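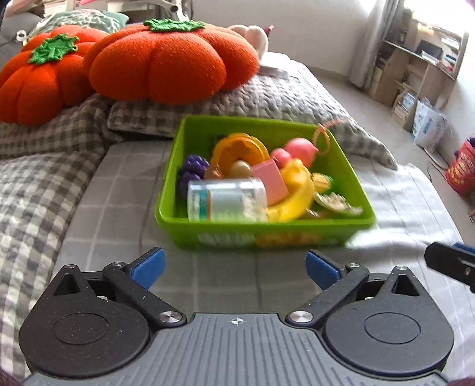

Page last updated: Sunday, 4.15 pm

Merness toy library opens home tidying program to all members

The Merness Toy Library has extended its home tidying program to all member households in Murnport and Astulbridge, following a trial held over the summer. From February, any family with a current membership may register for a visit, during which toys kept in bedrooms and living areas are sorted, checked and returned to a single container for each type of play.

The program is directed at households where pretend food, figurines and soft toys have gathered on beds and floors over time. Families are asked to choose one basket or tray they already own and to begin with the pieces their children use most. Play food is generally the first group to be dealt with. Fruit, vegetables and biscuits are gathered together on a flat surface such as a made bed, and larger plush items and cushions are set to one side until the small pieces have been put away.

Used food packaging is accepted as storage, provided it is clean, has no sharp edges and is shallow enough for a child to see what is inside. The library no longer supplies new tubs with each registration. 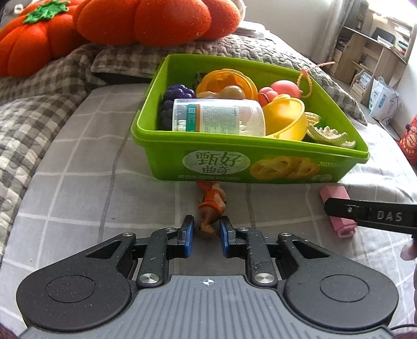

A small figurine beside a green biscuit tray of toys, with a pill bottle among them.

Members are reminded that household items often find their way into toy containers. Medicine bottles, batteries, coins and sewing items must be taken out before sorting begins and stored out of children's reach. A bottle that still holds capsules should never be left in a toy basket, whatever type of cap it has. Unwanted medicines may be handed in at a pharmacy for disposal.

The trial covered 566 toys, of which most were kept by the families concerned. Items in good condition that were no longer wanted were added to the lending collection at the Marino branch. Broken pieces, and any small parts that could present a choking hazard, were discarded.

Each registration covers two visits, held two weeks apart. The second is intended to confirm that the chosen arrangement suits the household and to make changes where it does not. There is no charge to members. Non-members may join at the Marino branch or at the Murnport desk during opening hours.

A printed checklist is available in both locations. The library has produced 500 copies, and further copies will be ordered if required. Families who took part in the trial do not need to register again unless they have moved house or wish to have another room included.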